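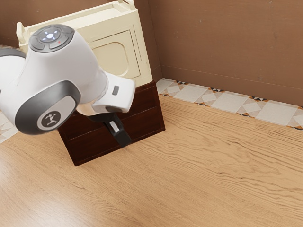 4.2 Scene construction and drawer task

The physical cell was built by the first author at Nirkier, a shared workshop with a woodworking area and one bench that can be reserved for long jobs. Bench time was limited to evenings, so most of the controller was developed against a simulated scene and moved to hardware only for short sessions. This section describes how the scenes were assembled and how the drawer task was defined in them.

Scenes were generated with Okoro, a set of scripts written for this project. Each scene consists of a room corner, one article of furniture with drawers, and optionally a second article placed on top of it. Wall, floor and border textures are drawn separately from a common library. Furniture is placed on the floor near the corner and then checked for collision with both walls. The arm base pose is sampled last, and any pose from which the upper drawer front is out of reach is rejected. The procedure yielded 539 scenes after rejection.

Figure 3 shows one of these scenes at the pre-contact pose. The target is the upper drawer of a dark brown two-drawer chest. A cream-colored cabinet rests on top of the chest and is turned so that its door faces to the right. The gripper points down in front of the upper drawer. From this camera position the gripper and the wrist flange hide part of the drawer front, and the arm also covers much of the cabinet. We kept views of this kind in the training set. On the Nirkier bench the camera is clamped to a shelf upright and cannot be moved far enough to give a clear view throughout the approach.

An episode begins with the arm in its rest pose and ends when the drawer has been opened past a fixed fraction of its travel, when a joint limit is reached, or when time runs out. Contact with the upper article of furniture is recorded but does not end the episode. An earlier version did end it, and the resulting policy stayed high and to one side of the chest without approaching the drawer. Sigita Ramanauskas suggested recording the contact as a penalty term, and this form is used in all results below.

Drawer friction was the parameter that required the most adjustment. The initial values came from a plywood test drawer on metal runners, built in the workshop in March, and they were too low for older furniture with wooden runners. Friction was then sampled over a wider range, with a separate term for sticking at the start of the pull. Drawer mass was left unchanged.

Training used 3853 episodes. The Ovow controller ran at the same rate in simulation and on the bench, and no gains were changed between the two. Of the training episodes, 1736 ended with the drawer open. Most of the remainder ended on the time limit with the finger against the drawer front and no useful grip on its edge. A further 880 episodes were held out for the evaluation in Section 5.

Figure 3. Simulated scene at the pre-contact pose, with the gripper in front of the upper drawer.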